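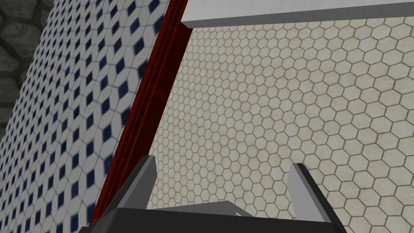 Can a robot do kitchen chores yet?
Some of them, in simulation, under fixed conditions. The Grivunik tests cover opening cabinet doors, moving utensils and wiping walls. Wiping is the weakest. Hexagonal tile with thin grout lines repeats so evenly that the position estimate can slip by one tile without raising an error.

Why are cabinet doors hard?
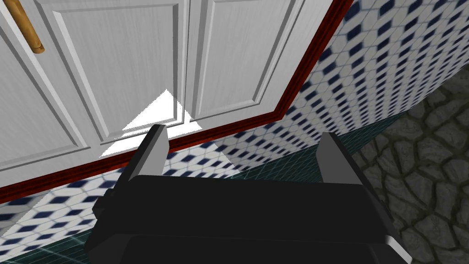

A door has to be pulled along an arc, and the gripper must follow it without twisting the handle. Bar handles score better than knobs. With a vertical bar like the golden-brown one on the left door, the wrist has to turn before the fingers can close on it.

How many trials were run?
2,278, in batches of 100. Each trial stops after 5 failed grasps.

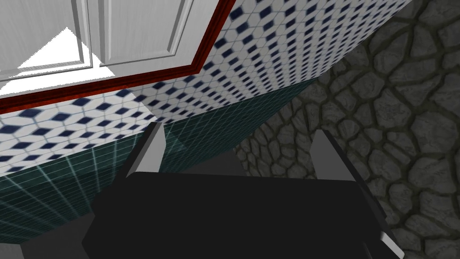
Failed trials stay in the totals. Murdo Yule keeps the logs; write to him for the raw files.

Does this carry over to a shop floor?
Partly. Bin picking and machine loading are more repeatable than kitchens. Wemix has asked for a parts-tray test, not yet scheduled.

When is the next update?
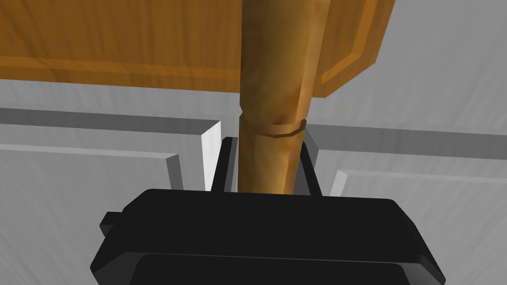 Bremillow, 10 Jan 2019
The next results go up in February, with 200 added trials on turned handles. Questions on scoring go to Noemí Bermúdez.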